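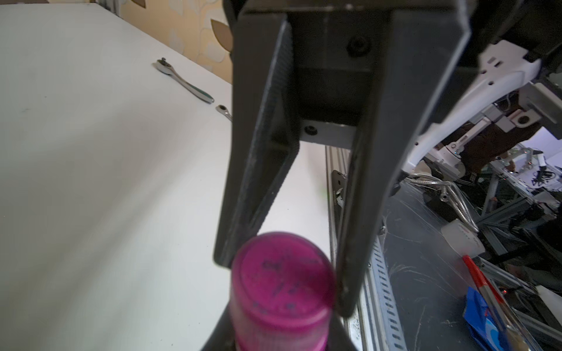
3. Recogida de demostraciones

3.1. Puesto de trabajo

Las demostraciones se grabaron en el puesto 2 del laboratorio, con una pinza paralela de dos dedos y una cámara pequeña montada junto a ella. La cámara se mueve con la pinza, de modo que los dedos ocupan siempre la misma zona de la imagen y lo que cambia es el fondo. Esta decisión se tomó en la fase de diseño (apartado 2.4) y no se modificó después.

La mesa blanca no se despejó entre episodios. En muchas grabaciones hay herramientas sobre el tablero, entre ellas una llave de carraca cromada, y detrás se ven otros equipos, cables y a veces alguna persona. Se valoró colocar un panel liso alrededor del puesto, pero se descartó: el modelo se va a evaluar en el mismo laboratorio y con el mismo desorden.

3.2. Tarea

La tarea consiste en acercar la pinza a un objeto cilíndrico en posición vertical, cerrarla, levantar el objeto y depositarlo en una zona marcada. El objeto de referencia es de color magenta y tiene la parte superior brillante. Se eligió por dos motivos: contrasta con el tablero y produce reflejos que en las pruebas preliminares confundían al estimador de posición.

La fase crítica es la aproximación final. Con la pinza abierta a ambos lados del cilindro, los dedos tapan buena parte de la escena y la cámara ve sobre todo la parte superior del objeto, desde un ángulo muy inclinado. Un error lateral de pocos milímetros basta para que un dedo golpee el borde.

3.3. Procedimiento de grabación

La teleoperación se hizo con Idalitz, el programa de control que mantiene el grupo. Cada episodio sigue esta secuencia:

1. Llevar el brazo a la posición inicial y abrir la pinza por completo.
2. Colocar el objeto en la posición que indica la lista aleatoria.
3. Iniciar la grabación y esperar un segundo sin mover el brazo.
4. Ejecutar la tarea a velocidad constante, sin retroceder.
5. Detener la grabación y asignar la etiqueta: válido, fallido o dudoso.

Los episodios fallidos se conservan en una carpeta aparte. No se usan en el entrenamiento por imitación, aunque sí en el clasificador de éxito descrito en el apartado 5. Los dudosos los revisó Khanyisile Mkhize, que no participó como operadora y aplicó los criterios del anexo B.

3.4. Volumen de datos

La campaña principal se realizó en febrero. El conjunto resultante, denominado Cerisia, contiene 955 episodios válidos grabados por 2 operadores. Cada episodio incluye la secuencia de imágenes de la cámara, las posiciones articulares, la apertura de la pinza y la orden enviada en cada instante.

Otros 47 episodios se retiraron tras la revisión. La causa más frecuente fue la desincronización entre imagen y posición articular - el reloj del equipo de captura se retrasaba en las sesiones largas. El problema se corrigió reiniciando el servicio de tiempo antes de cada sesión. Las demás retiradas corresponden a episodios iniciados con la pinza a medio abrir y a etiquetas equivocadas que no se pudieron reconstruir.

3.5. Variabilidad

Se varió la posición inicial del objeto y la altura de partida del brazo. No se varió la orientación del cilindro, que permanece siempre vertical. La iluminación es la del laboratorio y depende de la hora; en las grabaciones de la tarde las sombras sobre el tablero son más largas, algo que conviene tener en cuenta al interpretar los resultados por sesión.

La partición entre entrenamiento y validación se hizo por sesiones completas. Una partición aleatoria por episodios habría repartido grabaciones casi idénticas entre ambos subconjuntos y habría inflado la tasa de acierto.

3.6. Limitaciones

Los dos operadores tienen estilos distintos. Uno corrige la posición lateral antes de bajar y el otro lo hace durante el descenso, y en las primeras pruebas de entrenamiento el modelo oscilaba entre ambos comportamientos. En el apartado 4 se compara el entrenamiento con todos los datos frente al entrenamiento con cada operador por separado.

Tampoco se dispone de medida de fuerza en los dedos. El contacto se infiere de la corriente del motor de la pinza, una señal ruidosa que se filtró con una media móvil antes de guardarla.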